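Sterkville Photo Co-op, members' meeting, April
Notes by Ya-wen Wu

Okay, I said I'd type these up the same night and it's now the next morning, so close enough! Present were me, Ming-te Su (running things), Chin-lung Yen, Ebuka Ekpo and a good crowd of the newer members. Pak-hei Hsieh sent regrets, he was shooting a wedding in Burlow.

We started at 6 and spent far too long on the booking calendar. Ming-te wants shared darkroom slots capped at three hours. Ebuka said fine for printing, hopeless for film plus contact sheets, and I'm with him on that one (I have never once been out of there in three hours). We settled on three hours on weeknights and no cap on weekends. Agreed, with Chin-lung voting against.

Next up was the enlarger. The old Skollen needs a new lamp housing and Chin-lung got a quote of $900, parts and labor. There was a bit of a gulp around the table. Ebuka asked if we could sell the spare easels first, and Ming-te said yes, but please ask before anything leaves the building this time. Repair approved, easels to be listed by Ebuka.
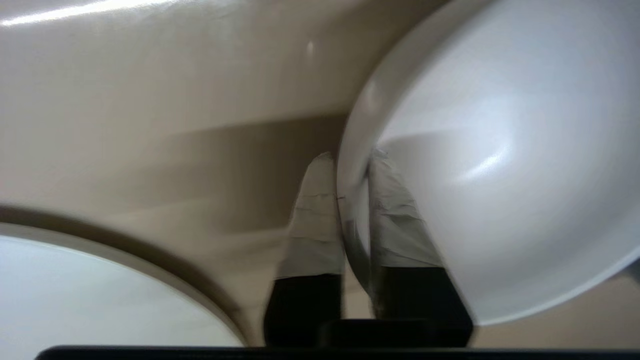 Then we got to the spring members' show, my favorite part! We have 33 prints submitted so far and wall space for most of them if people stick to the size limit. I read the size limit out loud. Twice. Chin-lung will cut mats, and I'm doing the labels, so please send me your titles spelled the way you want them.

Pak-hei had emailed a question about whether color work can hang in the front room. Yes it can, and it always could, the sign is just old. I'll take the sign down.

Last thing was the portrait workshop. Ming-te would cap it at 6 people and Ebuka would rather run it twice. We left it open until he hears back from the Chang building about their upstairs room.

To do: Chin-lung books the repair, Ebuka lists the easels, Ming-te fixes the calendar, and I chase titles.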